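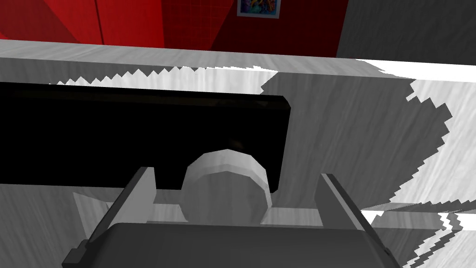
When the kitchen arm drops a cup

A countertop arm that lets go halfway through a lift is more than a nuisance if the cup is full of hot coffee. Ours started slipping in April, after 15 months of daily use. Kiri Te Moana, who repairs these for a living, had us go through the following before ordering any parts.

Stop it properly first. Press the stop button, then pull the plug. Pausing from the phone app leaves the motors live, and the fingers can close on your hand.

Clean the finger pads. Cooking grease builds up in a thin film you can't see. Wipe both pads with warm water and a drop of dish soap, then dry them with a lint-free cloth. Skip the spray cleaners. They left our pads slicker than before.

Check the pads for wear. The Grewal manual gives them a life of 3,000 grips. Ours had done 1,445 and one was already rounded at the tip. Replace both together – a new pad next to an old one tilts the cup.

Look at the cup too. Smooth, straight-sided ones slip more than ones with a lip. A wide rubber band 2 inches below the rim helps until the new pads come.

Test with an empty plastic cup. Run ten lifts at the slowest speed, low over the counter, with nothing breakable nearby. If it drops one, the trouble is probably in the grip force setting or the finger drive, and the drive is a job for the repair shop.

Until it passes, carry hot drinks by hand, and keep kids and pets off that side of the kitchen while the arm is running.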